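How to Collect a 24-Hour Urine Sample at Home

A 24-hour urine collection measures how much of certain substances, such as protein, creatinine or calcium, your kidneys pass in a full day. A single sample only shows one moment, and the amounts change with meals, sleep and activity. The test is painless and most people do it at home.

What you need

The lab or clinic will give you a large container with a lid. Some containers have a small amount of preservative in the bottom. Do not rinse it out, and keep it off your skin. You will also need a clean cup or a collection pan that fits under the toilet seat, a pen, and space in the refrigerator or a cooler with ice.

Write your name and date of birth on the container label, not on the lid.

Before you start

Ask whether you should stop any medicines or vitamins. Vitamin C tablets and some water pills can change the results. Do not stop a prescribed medicine unless you have been told to. Pick a day when you will be home, and tell the clinic if you are having your period.
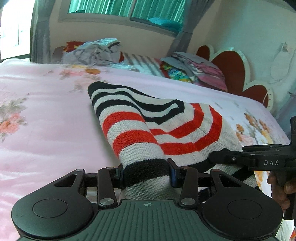
Eat and drink the way you normally do unless you were given a special diet. Drinking far more than usual to fill the container will not help.

Collecting the sample

1. When you get up, urinate into the toilet and flush. Do not save this urine. Write down the time. This is your start time.

2. For the rest of the day and night, save all of your urine. Collect it in the cup or pan and pour it into the container.

3. Put the lid back on tightly each time and return the container to the refrigerator or cooler.

4. Urinate before a bowel movement if you can. Keep stool and toilet paper out of the sample.

5. The next morning, at the same time you started, urinate once more and add it to the container. If you started at 8 a.m., you finish at 8 a.m. Write down the finish time.

If you miss one

Call the lab if you forget to save any urine or spill some. You will probably have to start over with a new container.

Returning the container

Keep it upright and cold on the way, and bring it in the same day you finish. You may have blood drawn at the same visit to check creatinine.

Written by Deirdre Lenihan. Last reviewed August 2023.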